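Packers wanted at Lullell (part time, and yes, it's mostly toilet paper)

Hi! I'm Noreen Cheema and I run the packing room at Lullell. We put together boxes of household basics for people who'd like a bit of help keeping the bathroom closet stocked, and I'm looking for a few more pairs of hands starting in February.

I'll tell you what the work is like, and you can decide if it sounds like you. You stand at a table. You get rolls of toilet paper, you stand them on end, you bunch them up close so they don't wander, and then they go in the box. Our regular box is the Marwat, and there's a bigger one called the Millari that takes more rolls plus soap and paper towels. A normal shift is 102 boxes for the whole table. I've had days when we did 200, but those were right before a holiday and I bought everybody lunch.

It sounds easy and mostly it is, but there are little things I care about. Soft rolls crease if you squeeze them, so hold them by the core when you can. Please don't stack them three high on the table, I don't care how good your balance is! If a roll has a big tear in it, put it on the side shelf and we use it up in our own restrooms (we have never once run out, as you can imagine).

You'd be working with me and Atif Arain, who does the labels, and Shabnam Lashari on the evening shift. We play music. We take turns picking it, and I apologize in advance for mine.

What I'm looking for:
Someone who can be on their feet for a four-hour shift
Someone who shows up when they said they would
Someone okay with lifting boxes up to 40 pounds now and then

No experience needed, and I don't need a resume. We train you on your first day and you get paid for it. There's parking behind the building, and the Stestov bus stops across the street.

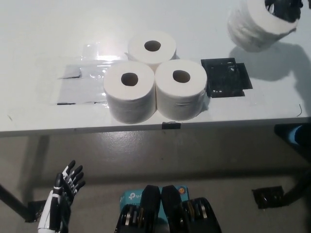

Page last changed: 10 October 2018

Rolls go upright, bunched together, like the three in the middle of the table. Once you've done it for an hour you won't even think about it, and you'll catch yourself doing it at home too (my linen closet has never looked better).

To apply, send a short note to Anum Jadoon in the office. Tell her your name, which shift you'd like, day or evening, and how best to reach you. If you want to come by and see the room first, say so in the note and I'll show you around myself. New people get a $100 bonus after their first month!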